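Section 3. Planning and budgeting before you order

Before you fill in the Taradance order form, please put the kettle on and read this section through once. Most of the letters we get come from people who bought the arms first and thought about the rest in October, when the money had gone.

3.1 Decide what the station will handle

1. Write down the smallest thing you expect the arms to pick up, and the largest. Be strict about the small end, as it decides the fingers you buy.
2. Note which jobs truly need two arms. Opening a lidded case usually does, and so does bringing two round parts together.
3. Put a few of the real items in a box and keep them for the acceptance test in section 5.

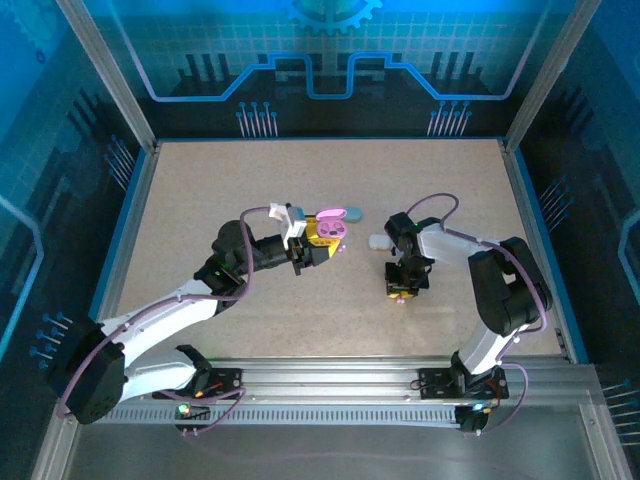

Figure 3-1. Two-arm station with small cases on the worktop.

3.2 Measure the space

1. Measure the bench or floor space you have, then add 400 mm on every side where a person will need to stand or reach in.
2. Allow for the elbows. Folded arms swing out wider than the tabletop, and a station that fits neatly on the drawing may well knock the shelving next door.
3. Choose your wall panels at this stage if you want them. Printed panels take longer to arrive than plain ones, so order them with the enclosure.

Note: Both arms bolt to the front rail. If your room only lets you reach the station from behind, do speak to Jaime Vieira in our planning office before you go any further.

3.3 Set out the budget

1. Start with the arms, grippers and enclosure as one line. Our quotation will show them that way.
2. Add a second line for the parts that wear out. Fingers, cables and ties all belong in it, and it is a kindness to your future self to be generous.
3. Add a third line for people's time. Woo-jin Tak, who looked after the Temow installation, logged 121 hours between delivery and the first useful day, and his team had done it all before.
4. Keep something back. You will want a bracket or a longer cable that you hadn't thought of, everyone does.

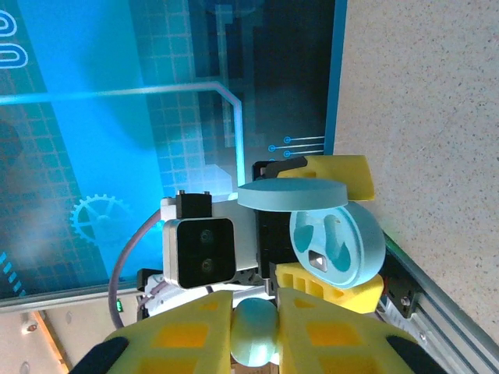 Spare fingers are the item most often left off an order, and we do wish it weren't so. They are sold in pairs, and one spare pair for each gripper is a sensible start, with a further pair on the shelf if your arms will be passing parts all day long. Fingers with a recessed pattern, like the yellow ones gripping the pale blue parts, should be listed on the form by their pattern as well as their size, so that the replacements match what you already have. A camera mounted close to the gripper deserves its own line too, along with its bracket and screws. At the Torres site the grippers were ordered in one month and the camera brackets in the next, and the two deliveries came some 376 miles apart, to different buildings.

Caution: Do not order cables to the exact length of the arm. The cable needs enough slack to loop freely at the wrist and elbow through the full reach. A tight cable may pull at its connector.

3.4 Before you sign

1. Check the quotation against your list from 3.1, line by line.
2. Ask whoever will run the station to read it as well.
3. Send the signed form to Annelore Dreßler at Fernanon, with your room measurements attached.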